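Drorkano Long Melon Knife
Made by Rivari, sold by Mulder Kitchen Supply, Idville
$94.00
In stock
Quantity: 1
Add to cart | Save for later

A long, thin knife for large, round, uncooperative fruit. If you have ever started on a watermelon with a chef's knife and finished with the same knife, a bread knife and some language, you are the customer we had in mind.

Overview

Rivari makes plenty of knives that do many things fairly well. The Drorkano does one thing and looks faintly embarrassed when asked to do others. The blade is long enough to go through a good-sized watermelon in a single pass, and thin enough that the melon doesn't split ahead of the edge and send one half rolling toward the dog. There is a little flex toward the tip for running along the rind. There is almost none near the handle, where your weight goes.

The handle is walnut, oiled at the factory, with a swell at the end that keeps your hand on it when everything in the kitchen is sticky. It comes in one size. People with large hands like it. People with small hands have written to say it's a bit much, and they have a point. Try the Diệp, listed further down.

The steel is stainless, on the softer side as these things go. You'll sharpen it more often than a fancy Japanese blade, and it will forgive you a lot more when your brother-in-law uses it on a frozen pizza.

What's in the box

Knife
Blade guard (the gray one; the red ones are gone and we are sorry too)
Care card in 6 languages, all of which say to keep it out of the dishwasher

How we cut a watermelon

Everyone has a method and will defend it at length. Ours goes like this. Wash the melon, which most people skip. Take a thin slice off the bottom so it has something flat to stand on. Cut it in half from the top down, letting the length of the blade do the work, then lay each half face down and cut it into quarters. From there you can make wedges, or sticks if there are toddlers involved. Put a damp towel under the board first.

Wedges should be thick enough to stand up and thin enough to bite without getting juice in your ears. Leave the rind on. It's a handle, and it came free.
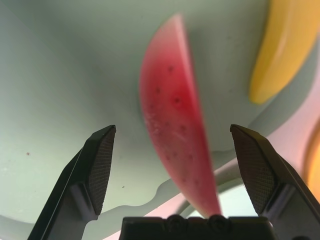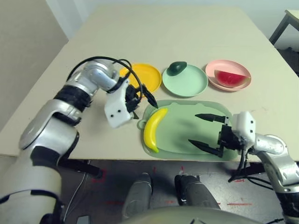 Watermelon by the wedge: up close, and on the pink plate, with avocado on the green plate and a toy banana on the board.

What else it cuts

Honeydew, cantaloupe, pineapple, and the kind of cabbage that wins ribbons. It's very good on layer cake. We'd leave winter squash to something heavier, and we'd leave pumpkins to October and a saw.

For an avocado it's absurd. Use a small knife, and please don't hold the avocado in your palm while you do it.

Care

Wash by hand with warm water and ordinary soap, and dry it right away. Melon juice is mostly sugar and will glue the blade to its guard if you put them away together dirty. We have had 2 knives sent back as "defective" in this condition. Both recovered after a soak.

Oil the handle when it starts to look thirsty. Any food-safe mineral oil will do. We sell one, but so does the drugstore, and theirs costs less.

Sharpen on a stone or send it to us. The first sharpening is free if you bring it to the counter, and we can usually have it done the same afternoon. By mail you pay shipping both ways and it takes longer than either of us would like, particularly in June.

Shipping and returns

Orders placed before 3 p.m. go out that day. Anything later goes out with the next pickup. Unused knives can come back for a full refund. Used knives can come back for a conversation.

From the counter

"I told Rivari it was too long to sell. Then I took one home for the summer and it never made it back to the store. I paid for it eventually."
Hendrik Mulder, owner

You might also look at

Diệp Short Fruit Knife. Smaller handle, stiffer blade, better for cantaloupe and for drawers of normal depth.
Idville Board, Large. Maple, with a juice groove that holds nearly as much as you'd hope.
Replacement blade guard, gray. See above regarding red.

Questions about this knife? Call the store and ask for Hendrik, or for anyone who isn't at lunch.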